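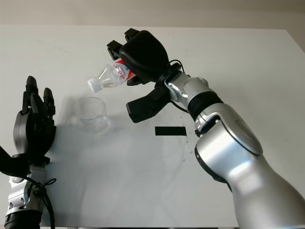

The Stivotis at the table, bottle in its right hand and the glass in front of it.

Stivotis two-arm serving station, reviewed after 21 weeks of use
By Gil-soo Ra, 14 Aug 2020

Our dining hall in Zidodholm serves lunch to the people of three office buildings, up to 700 guests when all of them are full. I have worked there for six years, most of them at the drinks table. In January our manager, Ailsa Moffat, told us that we would get a Stivotis for this table. I was asked to work beside it and to keep notes, and this review is made from my notes.

The Stivotis has two silver arms with black hands, and it works on a plain white table. Its job with us is small: take a bottle, bring it to the glass, pour, put the bottle back. I tell it on the screen which guest tray comes next. I also put the glasses in their places before the service starts, and I do the caps when it asks for help.

First the good things. The grip is very good. I was afraid for the plastic bottles, which are thin and become soft when you press them, but in all this time it has crushed only two. It is also quiet. The guests in the line can talk with me without raising their voices, and I can hear them, which was not possible beside our old juice machine. My right wrist, which hurt every evening last year, hurts much less now. For me this alone is worth a star.

It is slow, however. Struan Urquhart, who had the table before me, can fill four glasses while the machine is still thinking about its first one. On a busy lunch we let it do the reserved tables only, and a person does the line.

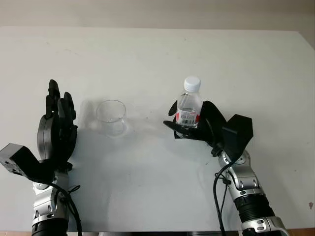
The second weak point is the cleaning. The manual from Shearer, the company that installed it, says to wipe the arms with a damp cloth after each service. It sounds easy. But there are many small screws and round covers on the arms, and the cables must be lifted with care to get behind them. I need almost half an hour, and in the first month this time was not in my schedule. I had to ask twice before it was added.

The glasses are also a question. Clear ones give it more trouble than colored ones, and sometimes it stops above the glass and waits for me to press "confirm". Euan Matheson from Shearer changed a setting in our ninth week and now it stops less often, but it still stops.

What changed for us, the staff? Our team had 29 people before and it has the same number now. This was promised in writing, and I would advise any team to ask for the same. But the work is different. I pour less and I watch more, and to watch is also tiring — I did not expect this. I miss a little the short talk with each guest when I gave the glass from my hand. Malcolm Marsden, from our kitchen, prefers the new way and has asked to learn the screen, so from next month we will change places every second week.

The training was one day. I think two days would be right, especially for colleagues who read English slowly, as the error messages are long and disappear fast.

Grip and safety: five stars
Noise: five stars
Speed: two stars
Cleaning: two stars
Training and manual: three stars

I would recommend it for a hall with calm service and a manager who listens. For a hall with one long line at noon, I would wait for the next model.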